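Wall anchors for a heavy shelf in an old plaster wall

v_abella
I'm putting up a shelf for the club's binders in the back hallway. The wall is plaster over wood lath and the building is old enough that nothing is spaced the way it should be. I have found one stud for sure. The second bracket lands between studs no matter how I shift it. The shelf is a Bisirberg, the 40 inch one, and the binders are heavy. Would toggle bolts hold, or do I need to open the wall?

cherrymae
Don't open the wall. Toggle bolts in plaster and lath are fine if you drill slowly and put tape over the spot first. I have a spice rack and two coat hooks up that way at home and they have been there for years.

iyengar_n
A spice rack is a different load from a row of full binders. I would screw a board to the studs first and hang the brackets on the board. One by four, painted the wall color. You need two studs for that, so keep looking for the other one.

v_abella
I tried the magnet trick and it finds nails all over the place. Lath nails, I assume.

iyengar_n
Lath nails are in the studs, so follow them straight up and down. Where you get a vertical line of them you have a stud. Ignore the odd ones.

dindo.dp
I've pulled down three shelves that were on toggles in plaster and every one of them had crumbled around the hole. They hold straight down all right. What gets them is people leaning on the shelf or yanking a binder out at an angle.

cherrymae
Were those drilled with a hammer drill? That cracks the plaster keys off the lath and then nothing will hold.

dindo.dp
No idea, I didn't put them up. Two of them were in my aunt's house and my uncle used whatever was in the truck.

cherrymae
Then I don't think we can blame the toggles.

dindo.dp
I can blame them a little.

thinh_m
How much do the binders weigh? Put one on a bathroom scale and multiply. People guess high on this. Also, does it have to be the hallway? The closet by the side door has real framing in it.

v_abella
Closet is full and it stays locked in the evening. I'll weigh a binder.

iyengar_n
Check the brackets too. The ones that come with the Bisirberg are thin. I swapped mine for plain steel ones from the hardware store — the long leg goes against the wall, which a lot of people get backwards.

thinh_m
Seconding the long leg on the wall.

v_abella
Update. I followed the nails like Nandini said and got a clear line of them left of the light switch. Drilled a tiny test hole and hit wood the whole way in. So I have two studs and I'm going with the board. Cherry Mae, I still have the toggles if you want them.

cherrymae
I'll take them. I have a mirror to hang.

dindo.dp
On toggles?

cherrymae
Yes, Dindo.
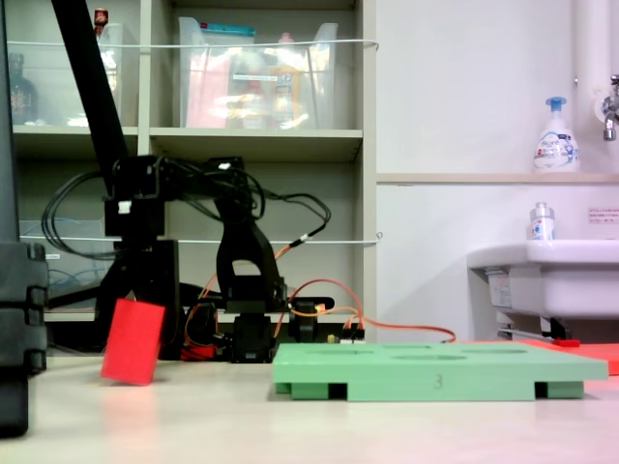 Drurnotar Makers Club — Members' Forum, Building and Repairs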